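Kitchen and Appliances > Gadgets > Gadget Talk

Can a robot do my dishes yet, and if so, how much am I going to regret asking?

Posted by Marlies Lanz, 6 Oct 2018

My brother-in-law went to a home technology expo in September and has been unbearable ever since. According to him, we are all wasting our lives at the sink and any minute now a pair of arms will come out of the wall and do it for us. He says there's an outfit named Ziltivska that has one "basically finished." He couldn't tell me what basically meant.

I already own a dishwasher. It's fine. What I want gone is the part before the dishwasher, where somebody leaves a plate in the sink with half their dinner still on it and then walks off whistling. I have two teenagers and a husband, so I see a lot of this. A machine that would pick the leftovers off, put them where they go and leave me a bare plate would have my full attention and a good chunk of my savings.

I've set aside $2,000, which was supposed to be for new kitchen flooring. The flooring can wait. My questions, in the order I thought of them:

Is there anything a regular person can buy that does this?

If there isn't, what is the holdup? They can build cars with these things. A potato can't be harder than a car.

Please don't tell me to train the teenagers. I've met them.

Henrique Correia

I'll take the potato first. It's harder than a car.

A car door shows up in the same place, in the same shape, every time, and the whole building was laid out so it would. Your leftovers show up wherever your kids dropped them. Some roll, some squash, some have glued themselves down with gravy. The arm has to work out where the thing is, come at it without hitting the side of the sink, squeeze hard enough to lift and not so hard that you've got mash. You do all that while arguing on the phone.

I write control software for packaging lines at Marulanda, so I spend my days with machines that are brilliant at one thing and helpless if you move the table. Evenings I play with simulated kitchens, where you can fail all night and the only thing broken is your mood. The chore you describe makes a very good test, because it sounds like nothing. Stages, as I'd break them up:

1. Find the food and tell it apart from the dish. White plate in a dark sink is the friendly version. Brown meat on a brown plate is where you start bargaining with the computer.

2. Get hold of the first piece. A sink is a box with walls, so the fingers pretty much have to come in from overhead, and one of them is always about to land on the rim of the plate instead of the food.

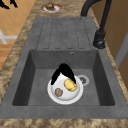
3. Carry it out and put it down somewhere sensible. The faucet is in the way. The faucet is always in the way. I've come to think of faucets as personal enemies.

4. Go back for the small stuff. People forget this one. A round thing the size of a meatball gives you very little to grab, and a nudge from the wrong side sends it on a tour of the plate.

5. Decide you're done. A plate with nothing on it is the finish line for this job, and a machine still has to be told what "nothing" looks like. Is a smear nothing? Is a shadow in the middle of the dish a smear? You'd be surprised how long grown adults can discuss that.

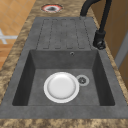 An empty plate: one plate in the basin and no food on it.

Note that at the end of all that the plate is still in the sink and I haven't said a word about washing it. Lifting a flat dish off a flat bottom is its own headache, as there's no gap to get a finger under.

As for buying one: I don't know of anything I'd tell you to spend flooring money on. There are arms you can get for a desk, and they come with a manual and no idea what a kitchen is. You'd be the one teaching it. Compare that with the teenagers and see which you'd rather.

Lachlan Imrie

just get a garbage disposal?? scrape plate, flip switch, done. mine was under 500 bucks installed. no robot needed. also a dog works

Hermine Kaufmann

Lachlan, the scraping is the part she wants done for her. The dog I can't argue with, apart from the onions, which dogs shouldn't have.

Marlies, I ran the dish room at a company cafeteria for years, so here is the view from the wet end. We had a big conveyor washer, and I'd call that a robot in all the ways that counted. It did the washing, it did the rinsing, it never called in sick on a Monday. And we still had two people standing at the front of it scraping plates by hand, every shift, because that was the one job the machine wouldn't touch.

A salesman came through once from a company named Troltlow to show us an automatic scraper. It was a jet of water and a chute. It got the peas off beautifully. It got them off onto him, mostly. We thanked him for his time and gave him a towel.

So I agree with Henrique, though I'd put it in shorter words. Washing is easy to hand over since you can spray everything the same way and not care what it is. Sorting out what's on the plate takes looking, and so far I'm the one with the eyes.

If you want something useful for your money today, get a scraping bowl. Any bowl. Set it right next to the sink where they can't pretend they missed it, and stop rinsing for them. Most newer dishwashers don't want your dishes rinsed anyway, only scraped. Check the booklet for yours.

Then do the floor. You'll be looking at it a lot while you wait for the arms.

Comment from Marlies Lanz

Thank you both, and Lachlan too I suppose. I read the potato part out loud at dinner. My brother-in-law says Henrique lacks vision. He then left his plate in the sink with a roll on it.

Bowl goes out tonight. Henrique, if yours ever learns to pick up the small round thing, please come back and post. I've left the floor money where it is for the moment.

Comment from Henrique Correia

Will do. It got one last week. It then dropped it behind the faucet.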